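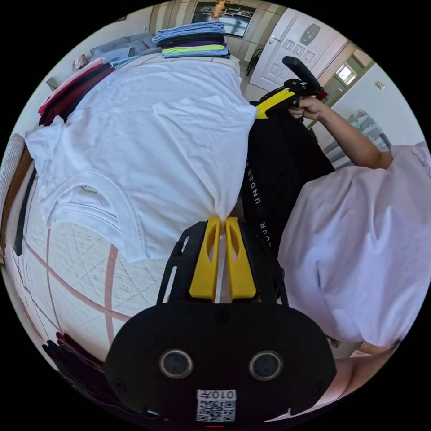 Page last changed: July, 16:10

Home | Reports | Sites | Contact

Flukska at Gimdale - progress note for Lavoie

Folding work going on, T-shirts mostly. 44 folds kept so far, target 2,000. Slow start.
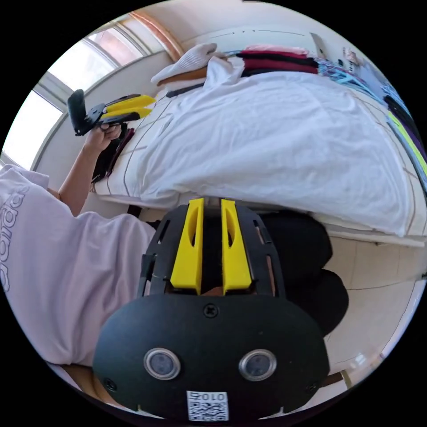
Bedding takes longer, wrists get tired. Svend Hedegaard has cut shifts to 2 hours - staff much happer.

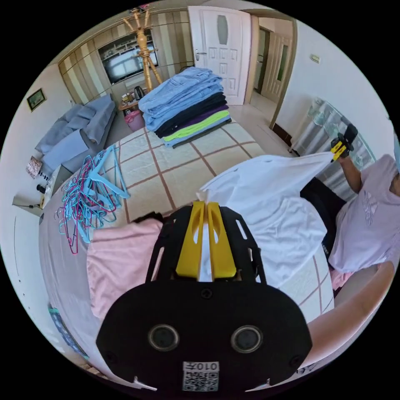 Jobs and hours

No posts lost. Salamatu Korletey moves to checking recordings, same pay.
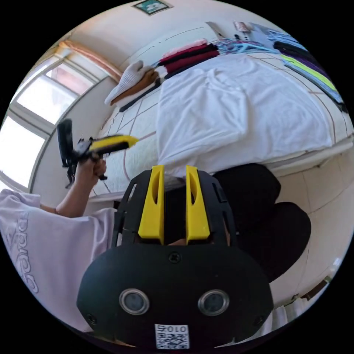
Will the folders be replaced?
Not under this grant, hours are fixed.

Contact Furar | © Furar | Back to top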